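Cinerik Home Capture Service: Gallery

Cinerik records everyday household tasks for teams that train robot arms. Clients send a task list, we set up in a working kitchen, and the recordings come back sorted by task. The standard package is 1,000 recordings. The large one is 4,000.

Visitación Olmedo runs the kitchen sessions and writes the task sheets. She keeps the counters crowded on request. Clients who ordered clear counters last year mostly came back asking for clutter.

Task sheets for kitchens cover four groups: moving utensils, putting packets away, opening and closing containers, and clearing a counter. Each task is written as one plain sentence. Clients can change the wording until the first session starts.

Flutix, our review tool, is included with both packages. It plays the recordings in order and lets you mark the ones you want redone. Redos are free for up to 700 recordings on the large package.

Kitchen set, crowded counter. Bamboo organizer and tray with packets, black pot with what looks like a long-handled utensil, toaster and toaster oven at the back. 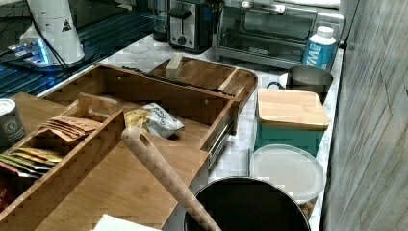
Bookings for the Nieto kitchen open in May. Sessions start at 8:30 a.m. and the room is yours until 4 p.m. If you need your own objects used, ship them ahead with a packing list and we return them with the drives. Orders over 3,000 recordings are split across two kitchens unless you ask for one.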